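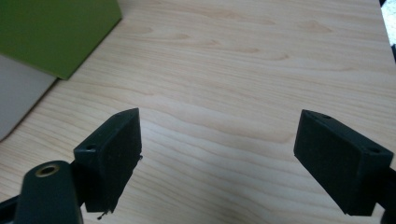
Plulthorpe Grain Notes is a written record of what wooden tabletops look like when you stop eating off them for a minute and look down. It covers 26 tables so far, in kitchens, workrooms and one very drafty porch, and every one has an entry in plain words that anybody can read, argue with or improve. The pale ones are my favorites! A dark table hides its figure until the light catches it, but on blond wood you get long, gently wavy streaks, tan bands and oval knots scattered through it all, and you can spend a happy half hour deciding where one band stops and the next begins. If you have a table and a pencil you have everything you need to add to this.

WHAT YOU GET

tables.csv - one line per table
notes/ - the long entries, one text file per table
words.txt - the grain words we use and what we mean by them
care.txt - cleaning and refinishing history where the owner knows it
CHANGES - what moved, what was fixed

Everything is plain text. I kept it that way on purpose so that you can open it on an old laptop in a garage, which is how I use it most of the time.

FIELDS IN tables.csv

id - a short name, never reused
room - kitchen, workroom, porch, other
tone - pale, middle, dark
direction - which way the main grain runs when you stand at the long side
figure - words from words.txt, separated by semicolons
species - only if somebody knows for sure, otherwise left blank

About that last one: please leave it blank more often than you want to. Pale wood is wonderful and also very good at fooling people. I had the Oser kitchen table down as maple for most of a winter, then we turned it over to fix a leg and found the old maker's slip, which said birch. Tone and figure are things you can see from a chair. Species mostly isn't, and a blank can always be filled in later.

THE GRAIN WORDS

There are 8 of them, and I love every one. Anju Saxena wrote the first version of the list on the back of a seed packet, and it has hardly changed.

streak - a long line or band, straight or nearly so
wave - a streak that wanders up and down gently
band - a wider stripe, darker or lighter than its neighbors
knot - a rounded spot that the grain flows around
loop - a grain line that comes back and closes on itself
arc - part of a loop, open at the ends
nest - loops sitting inside other loops
wash - a patch where the grain looks faint, either from light or from finish

You can combine them as much as you like. "wave; band; knot" is a fine entry. So is plain "streak", if that's the table you have.

Wash is the tricky one. Sheen from a window can make good strong grain look bleached out, and then you move two steps to the left and it's all there again. Look from at least two sides before you write it down. If it stays put, note it as finish. If it moves with you, note it as light, and put the time of day in the entry so the next person can try to catch the same thing. 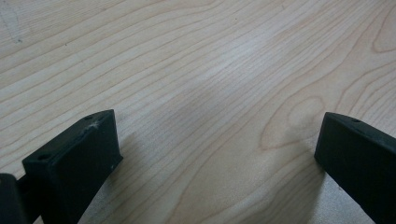 Pale top, low angle: streaks to the left, arcs to the right, and a long oval nest.

I get more excited about nests than is probably reasonable. A closed oval with smaller contours inside it is such a handy landmark! Once you've found one, you can describe everything else on the table by where it sits from there ("a hand's width toward the window from the nest"), and another person can walk up and find your spot without a tape measure. If a table has more than one, pick the biggest and call it the home nest in your notes.

HOW TO ADD A TABLE

Wipe the top with a dry cloth. Stand at the long side and pick a left end and a right end, then stick with them. Start with the direction field, since it's the easiest and it gets your eye going. Then sit down, so that you're looking low across the wood, and write the figure words as they come to you. Get up and look straight down as well. Low views stretch things out, and a loop that looked long and skinny from the chair can turn out much rounder from overhead. We record the shape from overhead whenever somebody has checked it, and mark it "low" if they haven't.

Marks go in the notes file and never in the figure field. By marks I mean pencil lines, smudges, cup rings, glue, scratches. If you can't tell a faint gray line from a bit of grain, write "gray line, unsure". Don't scrub at it to find out! The Fimadico workbench lost a lovely old set of penciled measurements that way.

An entry takes me 6 minutes on a quiet top and a whole pot of coffee on a busy one. Both are fine. Short entries are welcome and nobody needs to match my rambling.

KNOWN GAPS

Dark tables are thin on the ground. There are no round tables at all yet, and the direction field will need rethinking when the first one shows up (ideas very welcome). The porch table has been sanded since its entry was written, so treat that one as history. A few of the oldest files still say "swirl", a word we dropped because it was being used for both arcs and loops. I'm going through those as I find time, and if you beat me to any of them I'll be delighted.

The Mittal kitchen entries were written in January under a ceiling lamp only, so the tones there may read warmer than the tables do by day.

USING THIS

Copy it, print it, teach from it, change the words to suit your own wood. A mention of Plulthorpe Grain Notes is appreciated. If you spot a table entry that doesn't match the table, send the id and what you see, and Anju or I will go and look again.

Related items
Plulthorpe Floorboard Notes
Oser kitchen table: turning it over, fixing the leg
Words for bark, first draft
Fimadico workbench care log
Sanding the porch table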